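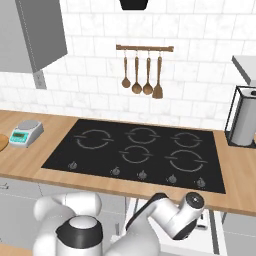
A simulated drawer is harder to open than a real one, according to Chelsea Mapplebeck, and anyone who thinks otherwise has not had to set the friction on the runners by hand.

The remark was made in May, when the drawer tasks were added, and the rest of the group has come round to it. This gallery covers the simulation work of the Ketton robotics club for the Henriques round, in which every team controls the same model arm in the same kitchen set and only the control software differs. The club has 18 members this year, split between two teams, Vurkska and Satis. Both teams' work is represented on this page.

Drawer task, Vurkska. The drawer under the cooktop is open, with the wrist close over it. The task is scored on how far the drawer travels and whether the arm touches the counter edge on the way in or out.

Contact with the counter edge is the most common fault in the logs. The planner treats the worktop as a flat slab and keeps a fixed clearance above it, but a wrist that has to work below the worktop spends most of its time beside the front edge, where the clearance rule does nothing useful. Vurkska replaced the rule with a distance check on each link. It costs more time per step and the arm moves more slowly, which the scoring allows for up to a limit.

The simulator runs each attempt from a slightly different starting position. A full batch is 1000 attempts, left running overnight on the lab machines and collected the next morning before lessons. In the first full batch 294 attempts were stopped by the contact check. Most of those came from one cause: the elbow was free to swing outwards while the wrist stayed on target, and the solver chose whichever elbow position it reached first. Adding a preferred elbow angle removed the majority of them. The remaining cases are being sorted by hand, as the log gives the link number but not the direction of travel.

Knife task, Satis. The gripper holds the knife by the handle, blade just above the cutting board, next to the condiment bottles and the four-slice toaster.
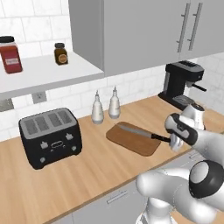 Grip on a narrow handle depends mainly on two values, closing force and finger friction. Satis began with the closing force at its maximum, and the handle crept between the fingers on every test. Too high a force in this simulator pushes the two surfaces into each other, and the solver then corrects the overlap by moving the object. The fix was to lower the force and shorten the time step. Runs take longer as a result.

The second problem was rotation. Two fingers on a handle leave it free to pivot about the line between them, and a long blade gives gravity plenty to work with. Satis now grips nearer the balance point, found by trial on a copy of the knife model with the arm switched off. The team would like to measure the angle of the blade at the end of each attempt and add it to the log - at present the log records only whether the object is still held.

Notes for members

Settings files for both tasks are in the shared folder, one per team. Please copy before editing. The Vurkska file also needs the distance check module, and will load without it but fall back to the old clearance rule with no warning.

Videos of complete attempts are not on this page because of their size. They are on the lab machines under the batch number.

Batch slots are booked on the sheet by the lab door. Cancelled slots go to the other team first.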